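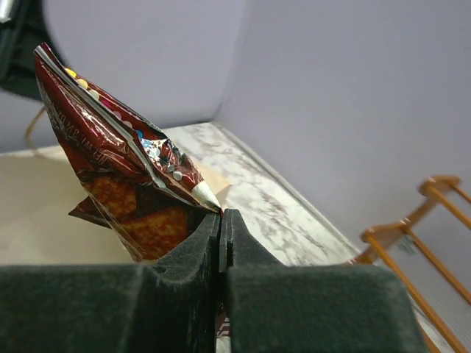 Section 4. Running the pick demonstration for visitors

The pick demonstration takes one visitor group through a single bag pick with the Motach arm. Allow time for a practice pick before the doors open. Use light, crumpled packaging with an edge the fingertips can close on, such as the red snack bag held here by its lower corner. Gripping at a corner leaves most of the bag in view of the group.

1. Switch on the arm and wait for the Gatano panel to show READY.
2. Load program 338.
3. Set the finger force to 2.
4. Place the bag on the table with one corner toward the gripper.
5. Ask visitors to stand behind the floor line.
6. Press START. The arm lowers, closes on the corner and lifts.
7. Press RETURN to set the bag down.

Note: If the bag slips in 3 picks in a row, wipe the fingertips with a dry cloth and repeat step 3.

CAUTION: Keep hands away from the fingers while the panel light is green. Visitors may handle the bag only after the operator has pressed HOLD.

For the closing talk in the Lotico room, see Section 5.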